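Chapter 7
When the Grip Lets Go: Faults in Soft-Package Handling

What you will learn in this chapter
How a slipping grip turns into a line stoppage
Why a sensor can report success while the task is failing
How to read a fault log from the last line backward
What to check before anyone reaches into a robot's work area

At 2 in the afternoon on a Wednesday in July, the parcel line at the Norkstead sorting center stopped. Nothing had caught fire and nothing had broken. A two-armed robot at the Virkisari cell had pinched a plastic mailer bag, lifted it, turned toward the belt, and let go in the wrong place. The bag slid down between the belt and its guide rail. The next one followed it. By the time Abena Fiadzo, the shift lead, pressed the stop button, 13 bags had gone the same way and the belt motor had tripped on overload.

I love this fault, and I have built a whole chapter on it. It is small, it cost very little, and nearly every idea you need for the rest of this book is hiding inside it!

Start with the package. A cardboard box is a friendly thing for a robot. It has flat sides and square corners, and it stays the same shape from one second to the next. A mailer bag does none of that. It folds where you push it, the contents slump to one end, and the film can slide across itself between two fingers. You can have a firm hold on the plastic and almost no hold on what is inside. Engineers call this a compliant load, and we met the term briefly in Chapter 3. Now we get to see it misbehave.

Next, think about what the robot has to do with the bag before it ever gets near the belt. It must take one from a crate, lay it at the scanning station with the waybill facing the right way, and pick it up again. That makes two separate grasps on a load that may have changed shape in between – and the second grasp is where our trouble began.

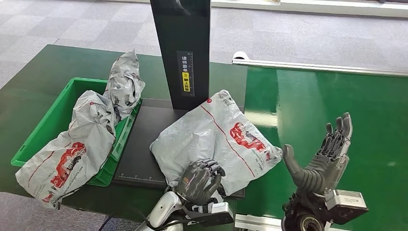 Figure 7.1 A mailer bag at the scanning station, with one hand curled over its near edge and the other open. The label on the post asks for the waybill to be placed facing up.

Look at how little plastic there is to work with near the edge of a bag. A person picking one up will shift their fingers without thinking, gathering more film until the weight feels right. The Virkisari cell had no such habit. Its program closed the fingers to a set position, checked the motor current, and took any reading above a threshold to mean "object held." On a box, that is a fair test. On a bag, the fingers may be squeezing a fold of film while the contents hang off to one side.

Everett Whitlock, the maintenance technician who took the call, saved the log before he reset anything. (Please copy this habit. A reset often wipes the most useful lines.) He read it from the bottom up:

Belt drive: overload trip
Belt drive: current rising
Place: complete
Transfer: complete
Grasp: object held
Close: position reached

Read the fourth and third lines from the top again. The robot reported a complete transfer and a complete place for a bag that was already on its way down the gap. It was not lying, of course. "Place: complete" meant that the arm had reached its target and the fingers had opened. No one had ever asked it whether the bag was on the belt.

Key term: false success. A state in which a machine reports that a step was completed because its own motions were completed, while the intended result in the world did not happen.

False success is dangerous because it is quiet. A dropped box that triggers an alarm costs you one box. A dropped bag with no alarm lets the cycle carry on, and the fault grows until some other part of the system – here, the belt motor – is forced to notice.

The safety side

There was a second event that afternoon, and it matters more than the first. Before the stop button was pressed, a sorter named Borislav Ionescu saw the bags piling up and leaned over to pull one free. The guard door was closed, but the open end of the belt was within arm's reach. His sleeve brushed the moving belt and he pulled back, unhurt. The written report gave this 2 lines. The jam itself got 34.

Compare those numbers for a minute before you go on. In Section 7.1 we will rebuild the grasp check so that it can catch a slipping bag. In Section 7.2 we will go back to that open end of the belt, measure the reach, and work out where the guard should have been.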